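Tremier Will Stop Folding Its Guests' Clothes, Sort Of

May 5, 2024

Guests at the Tremier, the 56-room hotel that has spent years tidying up after people who did not ask it to, will soon be able to leave a sweater on the bed and find it in the same place after dinner.

The hotel said this week that it is ending automatic wardrobe service, under which housekeeping staff folded any clothing left out in a room. From October, guests who want it will have to tick a box at check-in. Guests who don't will be left alone with their own mess.

"We had feedback," said Paloma Ruiz-Ortega, the hotel's general manager, who would not say how much of it there was or how loud it got. "Some people find it charming. Some people find it a little like being visited by their mother."

The service came in seven years ago, along with the pillow menu and a lobby scent named Flutavier that smells mostly of pears. The pear smell is staying. So is the pillow menu, though it has been cut to three pillows, one of which is described as "regular."

Regulars are divided. Gillespie Tosh, who stays at the Tremier on business and packs, by his own account, with his feet, called the decision a blow. "I went home with better luggage than I came with," he said. "My wife thought I'd changed."

Jeanie Niven, a retired teacher, took the other side. On her last visit she set out an outfit for a wedding, went down for coffee, and came back to find it put away so neatly that she spent the better part of the morning looking for the skirt.
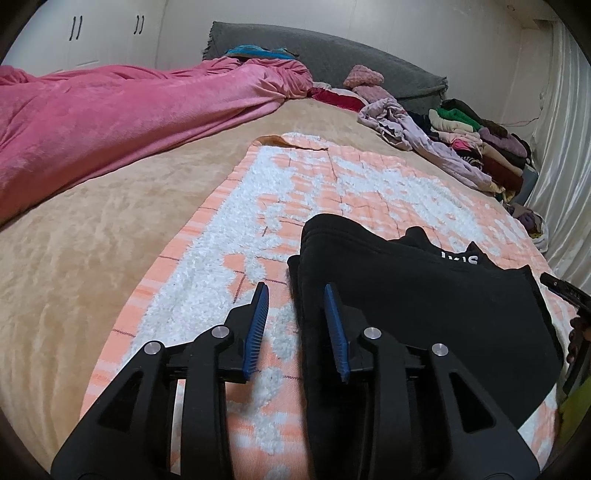 Staff will still hang up coats found on the floor, which the hotel regards as a safety matter, and will still make the bed around whatever happens to be on it. Anything beyond that requires the box.

Ruiz-Ortega said the change was not about money, then added that it would save some. The hotel will put part of the savings toward new hangers, roughly 300 of them, of the kind that cannot be removed from the closet.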